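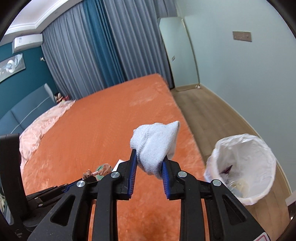 Slide 1: White sock, orange blanket, pink quilt

Good evening, and thank you for coming out, especially those of you who came straight from work. (Wait for the back row to settle. Thank Usa Ongart for the tea.) My name is Wanpen Khamphan, and tonight I'd like to talk about the bed. I don't mean sleeping in it, although I'm very fond of that too. I mean the bed as the place where everything in a bedroom ends up.

Leave the slide up for this whole first part. Let people look at it. Somebody always says "that's my house."

Start with the sock. White terry cloth, ribbed at the cuff, all bunched up on itself the way socks get. If you take one habit home from me tonight, let it be this: open a sock out before you put it anywhere. Pull the cuff straight, run your hand down to the toe, lay it flat. I was raised by a woman who balled her socks, and I balled mine for 39 years, and every pair I owned had one tired, stretched cuff. Now I lay the two together, fold them in thirds, and stand them up in the drawer. (Do the demonstration here with the pair from my bag. Go slowly. Last time in Skiltham I rushed it and had to do it over.)

Next, the blanket. I do love an orange blanket, and a fuzzy one is a joy in October, but plush hangs on to lint and it hides small things in its creases. So before you fold laundry on a blanket like that, spread a plain sheet over it. An old flat sheet is perfect. When you're done you gather up the corners, shake it out the back door, and the blanket is as you left it.

Then there are the little things. There's a small tan figurine on the bed, with a bit of green on it, and a corner of white paper close by. I call these the visitors. Every bed has them! A receipt, a hair clip, a toy, a letter you meant to answer. My rule is that visitors get collected first, before one piece of clothing is folded, and they go in a bowl. Any bowl. Mine is a chipped soup bowl from my aunt's kitchen in Phetsri. You carry the bowl around the house once, at the end, and empty it as you go.

(If Jhosep Castaño is here he will ask about baskets. Say yes, a basket is fine, but a basket gets big and then it gets ignored.)

The pink quilt, pushed up along the side. A quilt with a pattern that soft deserves to be seen, so fold it lengthwise and lay it across the foot of the bed. It takes 2 minutes. My friend Siriporn Hemmin timed me, because she didn't believe it.

And please look up for a moment. Headboard, curtains, air conditioner. Channel stitching like that collects dust down in the seams, and a soft, dry paintbrush gets it out better than any cloth I've tried. Long pleated curtains want the brush attachment, top to bottom. Check the filter on your air conditioner while you're thinking about it. Do all of that before you change the bedding. I used to do it after, and then wonder why I was sneezing.

The stuffed toy by the headboard can stay. I have strong feelings about this. A room needs a face in it.

(Pause for questions. Keep it to 9 minutes or we lose the break.)

Part two is drawers. Hand out the fold sheets now. Anong Intarasuk printed 200, so tell people to take one for a neighbor.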